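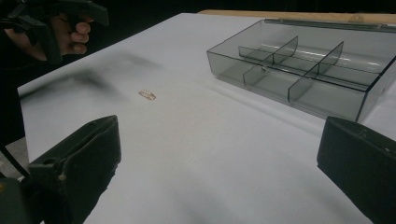 Stevlow Old Jail & Territorial Days – quick notes

Back from Stevlow, typing this up before I lose the scrap of paper. Open day at the old county jail, May 2025. Doors at ten, line already down to the feed store. Paid, got a stamp on the hand, went in.

Jail first. Two cells, stone floor, iron door you have to duck under. The big draw is the Palma gang room – the five brothers who robbed the Dunevau stage and were held here 16 days before the youngest got out through the roof. Hole is patched but you can see where the newer boards start. Reward poster on the wall, $2000 for the lot. Reprint, the original is in the county vault and they don't bring it out.

Guide was good, fast talker. Says the sheriff was playing cards across the street the night of the escape and the town never forgave him. Lost the next election by 60 votes. His ledger is in a glass case, open to the page with the prisoners' meals. Beans, beans, coffee, beans. Handwriting is terrible.
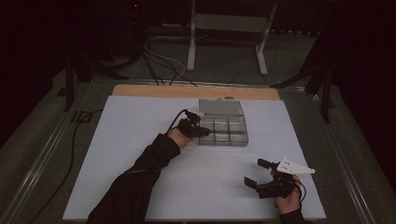

Wayne Cheetham wasn't buying the roof story at all and told the guide so – his view is that a deputy was paid off and the hole got cut afterward to cover it. The guide said the inquest papers could be read either way, which got a few people going. Ten minutes on that alone. I lean toward the deputy.

Afternoon

Courthouse upstairs. Hot. Trial reenactment ran late, then ran long. Judge forgot a line and the gallery helped him out. The two older brothers got ten years, the rest were never caught, or not under that name anyway.

Then the cemetery walk up Tudov Hill. Steep, bring water, wear real shoes. The stage driver is buried near the top, plain marker, wrong year on it acording to the guide. Last grave on the walk is the sheriff's, way off by the fence.

Gift shop – skip the mugs, get the map booklet. Final gate count was 2688, they had it chalked up by the exit when we left. Parking is a field, exit takes forever.

They do a night version in October with lanterns. Tickets go on sale at the jail desk only, no phone orders. Will try and get thier early for that one.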